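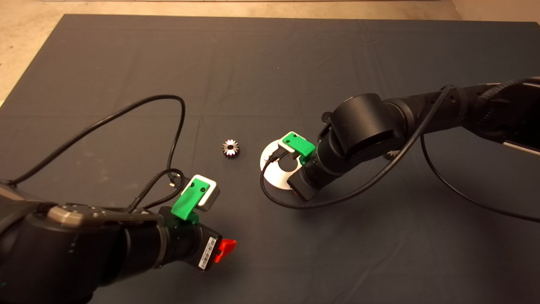 Anneliese Ostermann thinks most small shops budget for automation back to front: they price the arm, get excited, and then discover everything else the arm needs. She has said so to the Pernside buying group more than once, and in September she said it again, a good deal louder, after another member rang to ask where the rest of the money had gone.

I've come around to her view, and I say that as someone who loves this stuff. I could happily spend a whole afternoon watching two arms sort out a gearset between them. But I've now sat through the budgeting for a cell at three different workshops, and each time the arms were the easiest line on the page. You ask for a quote, you get a number, you type it in. It's everything below that line that gets interesting!

Take the bench. At Tiedemann, where they build small gearboxes for irrigation gear, the first draft of the plan had no bench in it at all. They were going to use one they already owned, and it rocked. A new one with a proper top came to $1,463 delivered, and it went into the spreadsheet under "sundries" until the office manager moved it (quite rightly) to a line of its own. Then came a covering for the top, power on the correct side of the room, and two half-days of an electrician.

My favourite part of the planning is the choice between one arm and two. One arm and a good fixture will handle a surprising amount of assembly work, and if your parts always turn up in the same spot, that may be all you ever want. Two arms cost more up front and take more floor, and somebody has to keep them out of each other's way. What you get back is flexibility. One can steady while the other places, and when the product changes you may not have to machine a new fixture. Tiedemann's people worked out that they changed products often enough to justify the second arm. Julum, an hour up the road, did the same sums and stayed with one. Both are pleased, as far as I can tell.

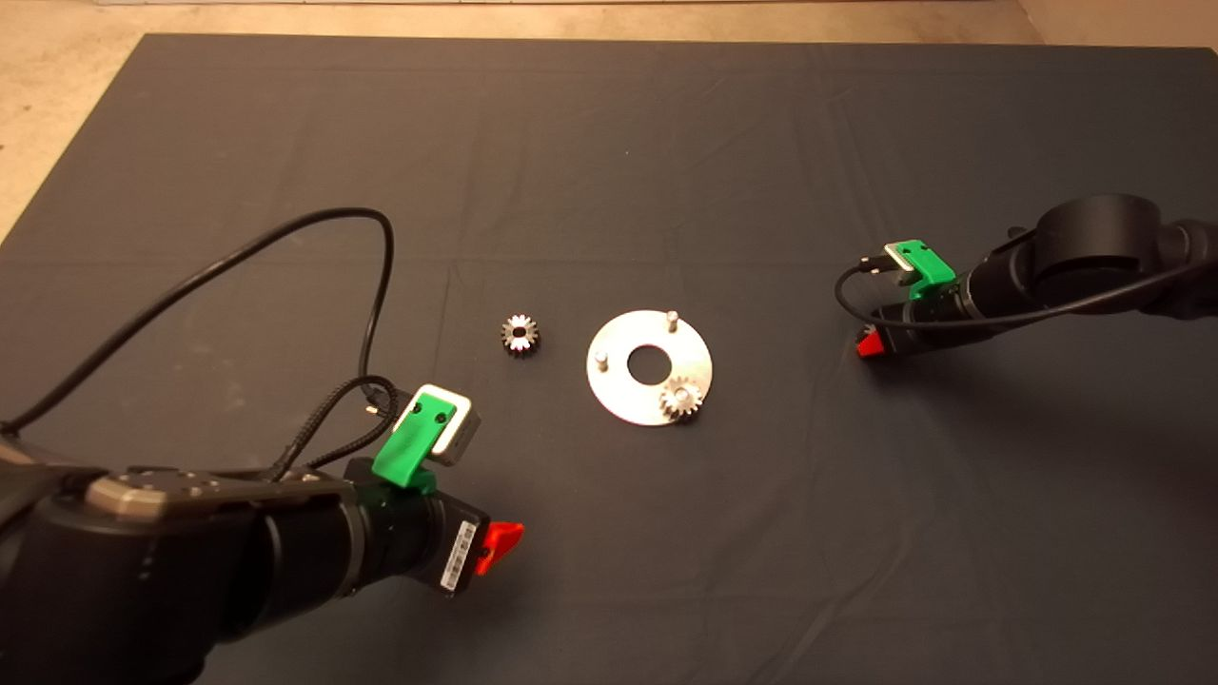
Grippers deserve a line of their own in the budget, and a bigger one than you'd first give them. The gripper that comes in a package deal is built to suit a bit of everything, and your parts are never a bit of everything. Small gears are a good test, being light, shiny and fiddly to grasp at the rim. Printed parts are where the savings hide. A green bracket like the ones carrying the little camera modules here is a job for a desktop printer, and it's worth drawing your own so the camera sits where your work is. Coloured fingers are a cheap extra too, and I'm a fan: red against a dark grey cloth is easy to pick out from the other side of a room. Put down $269 for filament and spare fingers in the first year and see how you go.

Cameras come next, and the thing I'd tell anyone is to budget for the cable as well. Every camera on a wrist has to be wired back to something, and the wire has to put up with the arm bending all day. Leave enough slack for full reach, then find clips or sleeving to keep the loops off the work. Tikik, the integrator a lot of us around here use, quoted $503 for cable management on a two-arm cell. I thought that was steep until I tried to do my own at home with zip ties - never again.

Then there's time, and people always skimp on it. Tiedemann allowed 18 days between delivery and first useful work. They spent most of the first week moving things: the bench out from the wall, the arms a hand's width further apart, the lights. None of that was wasted, but it needs to be in the plan with wages against it, including the wages of whoever knows the product best. Don't hand the whole thing to the new graduate, however keen. The person who has put that gear on that pin for years will spot a bad layout before the software does.

Ask for a trial with your own parts before you sign. A decent supplier will say yes, and it's the most fun you'll have in the whole process. Bring the awkward parts, the ones with burrs. Bring a few from the reject bin as well, and take your lunch, as you'll want to stay.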